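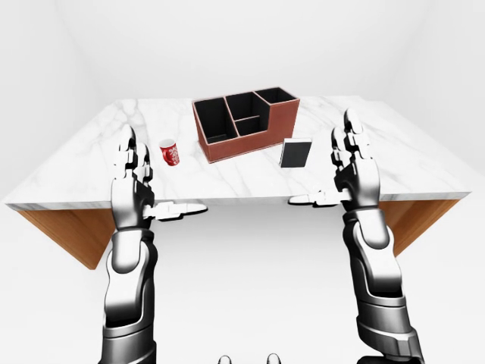 Section 6: Rehearsing the desk task in simulation

By now you have two arms, two hands and a strong urge to plug everything in. Please don't. The real pair in the Cuta workshop cost us a shelf, a lamp and most of one summer, and all three could have been saved by an afternoon in the simulator. Do this section first, then go to Section 7 (Wiring) with your shelf intact.

You will need:

A computer that can run Nudoveo without sounding like a hair dryer
The model folder from Section 4, unzipped (people forget)
The desk task file, last changed 12/31/19 and still fine
A chair. The first load is slow.

6.1 Load the room

1. Open Nudoveo and choose New Session. Leave physics paused.

2. Load the room file. You get white walls, a white floor and nothing to look at. The plainness is deliberate. Sinéad Madigan once gave it wallpaper and spent an evening hunting for a hand that was right there against the stripes.

3. Load the table. It should arrive with a marble top on wooden side panels. Our real bench is a door on two filing cabinets, but the simulator has better taste than we do.

4. Check that the table top sits level before going on. If it doesn't, reload it. Do not nudge it by hand. You will nudge it forever.

6.2 Add the objects

5. Add the organizer first, toward the back and near the middle, with the tall compartment on the left. Keep all the compartments empty.

6. Add the red mug to the left of the organizer and a little closer to you.

7. Add the black slab to the right of the organizer, standing up. The task file calls it "tablet." Sarahí Zepeda calls it "the tombstone," and her label shows up in some of the older scripts. They are the same object.

Note: Add the objects in this order. The script numbers them as they arrive, and it will cheerfully reach for the mug when you asked for the organizer.

8. Leave the front of the table clear. The thumbs need the room.

6.3 Bring in the arms

9. Load the left arm, then the right. If you load one twice you will have two left arms, one inside the other, and a very exciting first second of physics.

10. Set both hands to the Ready pose: fingers up, thumbs pointing in toward each other. Compare your view with the picture at the top of this section. The thumbs should come in at the front edge of the table, one from each side.

11. If a thumb points outward, the hand is mirrored. Open the arm's settings, switch Side, and reload that arm only.

12. Set joint speed to 40 percent. The slider goes to 100. The slider is not your friend.

CAUTION: Speed settings carry over when you export to the Brulen controller. The simulated mug is free to replace. Your teeth are another matter. Check the number again before every export, even if you checked it before lunch.

6.4 First motion

13. Unpause physics and keep your hands off the mouse for 60 seconds. Everything should stay put. A small shiver in the fingers is normal. A mug leaving the table is a sign that it was placed slightly inside the marble; pause, raise it a hair, and try again.

14. Run the script called open_close. Both hands should curl and return to Ready.

15. Run reach_mug. Only the left arm should move. If the right one sets off across the table to help, stop the session and go back to the note under step 7.

16. Save the session under a new name. Saving over the original is how we lost the one with the good lighting.

6.5 If something goes wrong

Error 628: The model folder is still zipped. See the list at the start of this section, where we brought this up.

The arms load but the fingers are missing: The hand files live in their own folder, named Ó Gríofa after the hand design. Some unzip programs choke on the accents and skip it. Rename the folder with plain letters, then fix the path in the settings file.

The table is see-through to the fingers: Collision is off for the table top. Turn it on. Do not decide it looks kind of neat and leave it — the real hands will learn about the real bench the hard way.

Everything works the first time: Run it again.

Once reach_mug has run clean from a fresh load, write down your speed setting and joint limits. You'll copy them into the controller in step 9 of Section 7.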